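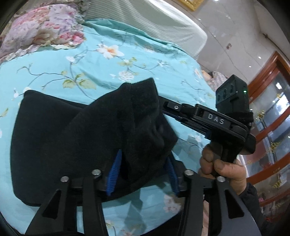 *Last changed: December*

I've started doing the washing at night. Our power plan went to time-of-use a while back, and anything run after 9 pm costs a good deal less than the same load at dinner time. Rodar, our retailer, puts it on the second page of the bill in small grey type, so I missed it for two quarters.

The machine is an old Martens front loader. It has a delay timer that only goes up to six hours, so if I load it after lunch I have to remember to come back and set it. Mostly I forget and just start it before bed. Then it all gets hung out before breakfast, while the line is still in shade.

Darks are the problem. Our line faces north and a black shirt goes brown across the shoulders in one summer. I turn them inside out now and bring them in by 10 am. I also dropped the spin speed and stopped using the hot cycle for anything except towels and sheets. Colours have held up better this year than last, the bright bedding included.

I tried the Preka liquid for dark clothes. It smells fine and costs twice as much as the Bimine powder, and I couldn't pick the difference after a couple of months. Back to powder, half a scoop, dissolved in a jug first or it leaves white streaks on anything black.

The last bill was down $50 on the one before. Some of that will be the heater going off, so I'll check again after winter. I still need to replace the pegs. The plastic ones have gone brittle and snap if you look at them, and the hardware shop only had the tiny wooden kind.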